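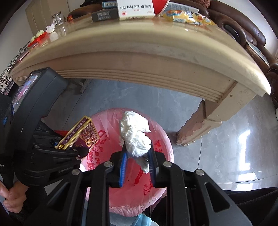

Section 4: Your First Batch of Dried Fruit and Vegetables

By now your Widach dehydrator should be unpacked, wiped down and sitting somewhere it can breathe, with all the trays in their slots. If you haven't done the empty run from Section 3 yet, please go back and do that first. It clears out the factory smell, and your apples will taste much nicer for it.

This section takes you through one full batch from start to finish. We suggest apples or carrots for a first try, as both are forgiving and both are easy to judge by feel. Once you're comfortable with those you can move on to the leafy things and the berries, which have their own pages in Section 6.

Before you start

Choose produce that is ripe but still firm. Drying doesn't rescue fruit that's past its best, and one bad slice can leave its flavor on the whole tray. Wash everything, pat it down with a clean kitchen towel, and cut away any bruises.

It also helps to know what drying does to the food. Fiber and most minerals stay where they are. Vitamin C is the delicate one, and some of it goes with the warmth and the moving air. Vitamin A in carrots holds up better if you steam them first (see step 3). And do remember that a dried apple is still a whole apple, sugar and all - it has only lost its water, so a small handful goes a long way.

Loading the trays

1. Slice your produce evenly, to the thickness of a pencil or a little less. Even slices matter more than thin ones. If your knife wanders, use a slicer with its guard on.

2. For apples and pears, drop the slices into a bowl of cold water with a good squeeze of lemon. Leave them for a few minutes, then drain. You can skip this if you don't mind them turning brown.

3. For carrots, green beans and other firm vegetables, steam until just bendy, then cool them in cold water. Onions, peppers and mushrooms can go in raw.

4. Lay the slices on the trays in a single layer with a little space around each one. They shrink as they go, but please resist the urge to overlap them at the start!

5. Slide the trays in and close the door until it clicks.

Note: The Dorbridge mesh liners are handy for peas, herbs and anything else small enough to fall through. They go under the food, never over it.

Setting the heat and time

6. Turn the large dial to FRUIT or VEG. On the Poltby model, which has a screen, press MODE until the word you want appears.

7. Set the timer. Apple slices usually want most of a day or a full night, and carrots a bit less. A damp kitchen will slow things down, and so will a very full load.

8. Press START. You'll hear the fan first and feel the warmth a few minutes later.

9. Halfway through, swap the top and bottom trays and turn them back to front. The back of the cabinet runs slightly warmer, and this evens everything out.

Caution: The unit draws 600 watts. Plug it straight into a wall outlet and don't share that outlet with a kettle or toaster. Keep the vents at the back clear, and never drape a towel over the cabinet while it's running.

Checking and cooling

10. Take out one slice from each tray and let it cool completely before you judge it. Warm fruit always feels softer than it is. A finished apple slice bends like soft leather and shows no beads of moisture when you tear it. Carrots should be tough, almost brittle.

11. If you're unsure, give it another hour. It's very hard to spoil a batch by drying it a little too long, and quite easy to spoil one by stopping early.

12. Switch off, pull the trays and let everything cool on them before you pack it.

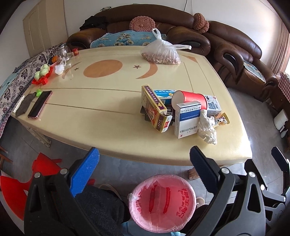
Packing deserves as much care as drying, and it starts with clearing yourself a good stretch of clean surface. Dried food takes up moisture from the air surprisingly fast, so you want your jars open and waiting before the trays come out. A big glossy table with an opened box, some other boxes and a tipped-over paper cup clustered at one end still has plenty of top left over, but do move that sort of thing away first and give the surface a wipe. Use glass jars with tight lids, fill them two-thirds full, and shake them once a day for a week. If you see fog or droplets inside the glass, put the batch back in the dehydrator.

Note: Throw out anything that shows mold, however small the spot, along with whatever shared the jar.

Store the sealed jars somewhere cool and dark. Apples dried in October will generally see you through to spring, while vegetables are best eaten within six months.

If something isn't right

E285 on the screen: the door isn't fully closed. Open it, check that no tray is sticking out, and close it again.

E666 on the screen: the fan has stopped. Unplug the unit, let it cool, and look for crumbs around the guard. If the code comes back, contact Taşdemir Service and ask for fan kit 3609.

Cleaning the trays and liners is covered in Section 5.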